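Progress report to Canpolat, residential furnishings grant
Jun 19, 2026
Prepared by Firdevs Karakaya, Illel guest housing

1. Work since the last report

The main bedroom is furnished. The bed, headboard, dresser and mirror are in their final positions, and the dresser drawers have been adjusted so they close fully. We kept the dark wood pieces that came with the house and spent the money saved on bedding.

White sheets and pillows were bought from Mallix for every bed. Blankets and throws came from Lareo in a separate order. The bedding line stands at 2588 dollars, including delivery. A further 2000 dollars is set aside for the second bedroom and has not been touched.

2. Bed making and linen care

Most of the remaining work is in the daily routine. The written procedure now covers stripping the bed, smoothing the sheets, stacking the pillows at the headboard and dealing with loose cloths and throws. Folding takes the longest, and the heavier woven pieces are slower to handle than the sheets.

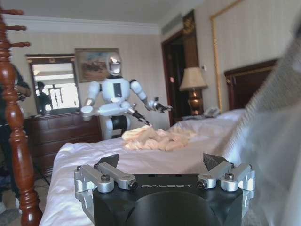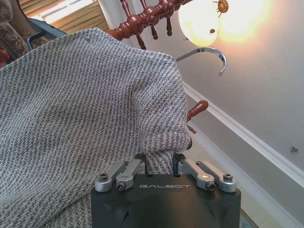
Bedroom: a peach-beige cloth on the white sheets (first), and the gray-and-white textile beside the turned woodwork (second).

The procedure originally had throws folded in thirds across the foot of the bed. We have changed this to a single fold in half. It is quicker and the result looks the same from the door. The sheets will continue to be changed between guests, and throws will be washed every second stay.

3. Open items

Two replacement drawer handles are on order, at a cost of 123 dollars. One set of pillowcases arrived in the wrong size and Mallix has agreed to exchange it. The linen closet still needs shelf labels.

4. Next period

The second bedroom will be furnished by the end of August. We ask that the 2000 dollars be carried over to cover it. Receipts for the bedding are attached, and the receipt for the handles will follow once they are delivered.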